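3.2 Setting up and looking after the cell

We were lucky to inherit the bench from an earlier project, and a good deal of what we say in this section we learned by living with it. The cell, which everyone here calls Stastum, is a two-armed station built on a black aluminium extrusion frame round a wooden top, and the laundry task is run on it exactly as it stands in Figure 4. The frame was squared up by Ulises Montecinos in November, and the arms have been re-zeroed every 20 hours of running ever since -- a dull habit, perhaps, but one we would warmly recommend to any group starting out with cloth. The joint offsets are kept in a small program of our own, Jaturer, which also holds back the day's first trial until both grippers have been opened and closed by hand. 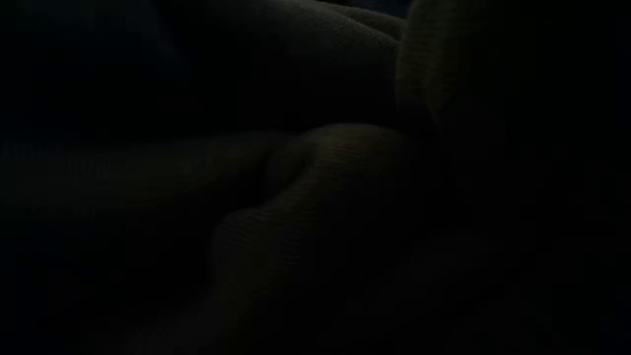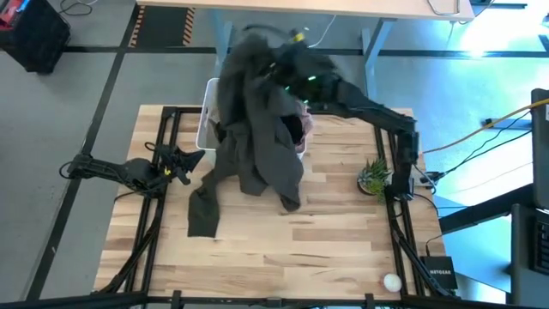 Figure 4. Laundry handling in the Stastum cell: folds of cloth in very low light (first panel), and the two-armed bench with a dark garment held over a white basket (second panel).

Lighting gave us more bother than anything mechanical. Dark cloth swallows whatever light it is given, and our first exposure settings, chosen on a bright morning with a pale towel, served us poorly once the heavier garments came in. Honeylyn Manalastas went back through the first 683 trials with great patience and marked 64 in which the fold edges could not be made out well enough to label. We left these in the set but kept them out of the training split, and exposure is now checked against a charcoal test cloth at the start of each session.

Cables come next. The strain relief at each wrist is looked over weekly, and any lead that has crept towards the working area is tied back before the arms are powered. Finger pads are wiped down daily to clear lint, and we changed one pair after trial 263, when the grip on thin sleeves had begun to slip. The offsets were then taken afresh, as described in Section 3.3.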